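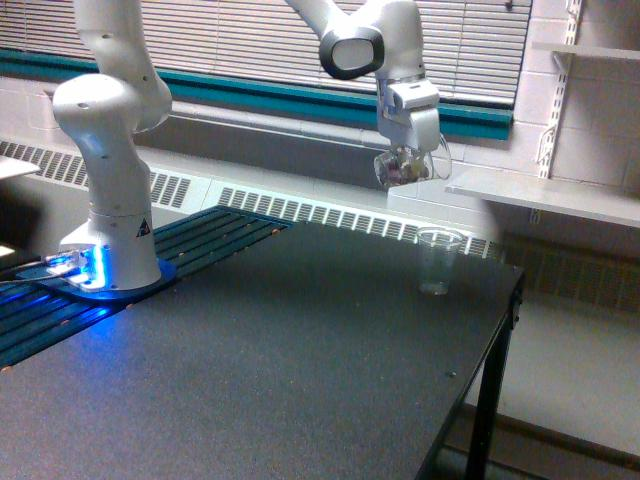
How far should I tip the cup on my first pouring routine?

Start with a gentle tilt at 25 per cent speed, and only go further once you have watched the whole movement through with nothing in the cup. Steep angles are easy to add later.

Section 6. Teaching a pour with the Ururel kit

By now your arm should be bolted down, powered up and happily answering the tablet. If it isn't, please go back to Section 4 before carrying on, as everything below depends on it. Pouring is the first routine most of our customers want to try, and we do think it is a lovely one to learn on — it uses nearly everything you will need later.

You will need two clear plastic cups of the same kind, a small handful of dry filling (beads, dried beans or cereal all do nicely) and a cloth for the table.

1. Open the Traltbridge app and choose New Routine, then Pour. Give it a name you will recognise next month, which "Test 2" never seems to be.

2. Stand the receiving cup upright on the table, well within reach of the arm. We suggest 300 mm from the base as a starting point. Mark its place with a bit of tape so you can put it back in the same spot.

3. Hold the second cup between the fingers and press Close. The kit comes set to a grip of 30 per cent, and that suits most thin plastic cups. If the sides bow inwards, lower it a little at a time.

4. Press Free Move and guide the arm by hand until the held cup is above the receiving one. Leave a good gap between the two for now. Save this as Point A.

5. Turn the wrist slowly until the rim faces the way you want to pour, and save this as Point B. Do look at where the rim ends up, as it swings sideways when the wrist turns and may no longer be over its target.

6. Return to Point A, press Play and let the routine run once with both cups empty. Keep your hand near the stop button.

7. Add your dry filling and run it again. If pieces land short or long, move Point B by a few millimetres and leave everything else as it was.

Note: Dry filling often clings to the side of the cup until the tilt is fairly steep. A short pause of 200 milliseconds at Point B, followed by the Shake option, usually frees it.

Caution: Keep fingers, sleeves and lanyards away from the joints whenever the arm is live. Do not use glass cups or hot drinks with the Tiedemann fingers supplied in the box.

Once the dry run behaves itself, turn to Section 7 for liquids.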